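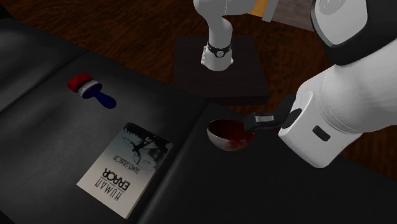

Volume 5, Issue 1 | Page 22

The Long Life of a Good Sofa

Furniture repair is growing again in Ivville, and the town's trade school has changed its courses to match

For most of the last century, a household in Ivville that bought a sofa expected to keep it. Seats were restuffed, arms were re-covered, and a frame might pass through two or three generations before it was given up. That practice declined as new furniture became cheaper, and by 2019 the town had a single upholstery shop still open to the public.

The shop, Jacquet, stands on the old market street and has kept its original workbenches. Its present owner, Quentin Gaillard, trained as a saddle maker before turning to furniture. He now employs five people and accepts work from as far away as Idberg. In the past year the shop completed 422 repairs, the highest figure in its records.

"Customers used to come to us with antiques," Mr. Gaillard said. "Now they bring the couch they sit on every night. They want to know if it can be saved, and in most cases it can."

Leather accounts for a large share of the work. A hide that has been cared for will soften with age, while one placed beside a heater or a sunny window may dry out and crack within a few years. Seams are usually the first point of failure. The thread carries the strain each time a person sits down, and crumbs and grit that settle in the gaps between cushions wear against it. Mr. Gaillard advises owners to vacuum these gaps with a soft attachment and to wipe the surface with a barely damp cloth. He does not recommend household soap.

Repair is not always the less costly choice. A full re-covering in leather may exceed the price of a new sofa of modest quality, and the shop provides a written estimate before any work begins. A split seam, by contrast, can often be closed in an afternoon. Replacing the foam in a seat cushion takes longer, chiefly on account of the cutting and fitting.

The Hornitz School of Applied Trades, which had closed its upholstery program for lack of students, reopened it in January. The course consists of 180 hours of instruction, divided between the classroom and the workshop. Students begin with webbing and springs, proceed to padding, and are permitted to cut leather only in the final weeks. Each must complete one chair for assessment.

Enrollment has included both young people entering the trade and older residents with furniture of their own to restore. The school has placed two students with Jacquet for the coming season and is in discussion with a second workshop in Idberg.

Mr. Gaillard, who teaches the leather section, keeps a box of failed seams for use in his lessons. Students are asked to study each one and determine where the stitching first gave way. Applications for the next course are accepted at the school's main office.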